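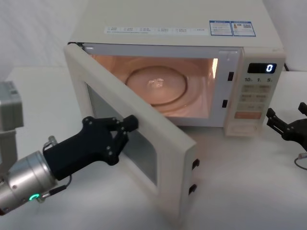 Fig. 4-1. Microwave, door open, turntable plate inside.

SECTION 4: SETTING SAG, NEVTHORPE REAR SHOCK
Revised 4 November 2021. Replaces the October sheet, throw that one out, it had the preload direction backwards.

Applies to the Nevthorpe trail shock on the Prerwood singles, stock linkage. Lowering link fitted? Stop and go to Section 7, the numbers here won't work.

Before you start

Tools: both C-spanners from the kit, metric tape measure, masking tape, marker. Stand that gets the rear wheel clear of the ground. One helper, two is better.

Bike on level floor. Fuel half full. Tires at normal trail pressure. Take off soft bags unless you always ride with them, in which case leave them on and packed how you pack them.

Rider in full gear. Boots, helmet, body armor, hydration pack with water in it. Sag set in jeans and sneakers is wrong sag.

CAUTION: Shock and exhaust get hot. Let the bike cool completely before reaching in with the spanners.

Measuring

1. Bike on stand, rear wheel hanging free. Check nothing under the tire.

2. Put a strip of masking tape on the rear fender straight up from the axle. Mark it. Measure axle center to mark, in millimeters. Write down as A.

3. Bike off stand. Helper holds it upright by the bars. Push down on the seat a few times, let it come up on its own. Measure again, same two points. This is B.

4. Rider on, both feet on the pegs, sitting in the normal riding spot and not back on the fender. Bounce, settle. Helper measures. This is C.

5. A minus B is static sag. A minus C is rider sag.

Target rider sag is 67 mm. Static should land near 30 mm once rider sag is right. Set rider sag first, then look at static.

Note: Do step 4 twice. If the two readings are way apart, the linkage is probably dry or a bearing is going. Fix that first, no point adjusting around it.

Adjusting

6. Bike back on the stand. Clean the threads above the spring with a soft brush. Do this every time, even if they look ok. Grit in those threads will strip the collar.

7. Loosen the upper ring (lock ring). Counterclockwise looking down from the top. Back it off well clear of the lower ring.

8. Too much rider sag, turn the lower ring clockwise to add preload. Not enough, turn it counterclockwise. One full turn, then re-measure. Don't chase it with three or four turns at once.

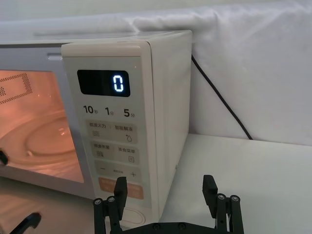 9. Repeat steps 3 thru 8 until rider sag is on target. Hold the lower ring with one spanner and snug the lock ring down on it with the other. Snug, not gorilla. The rings are aluminum.

10. Measure one last time with the lock ring tight. Write the figures in the log at the back of the manual. You will want them later.

CAUTION: Never back the lower ring off so far that the spring can be moved by hand with the wheel hanging. Spring can unseat. If you need to go that far you need a softer spring.

If the numbers won't come together

Rider sag good, static well under 30 mm: spring too soft for you, you've cranked in preload to make up for it. Go up one rate.

Rider sag good, static well over: spring too stiff. Go down one rate.

Springs come from Bundport, our parts supplier, or any Echeverri dealer. Give them your weight in gear and both sag figures. Dont give body weight alone, you'll get the wrong spring.

Ride check

Ride 60 miles on normal ground, then re-check rider sag and the lock ring. New springs settle a little, expect to add a bit of preload. Before that ride leave the clickers alone. Changing sag and damping together tells you nothing.

After that, check sag every 2000 miles, or after any hard landing, linkage service or big change in luggage. Front end is Section 5. Do the rear first.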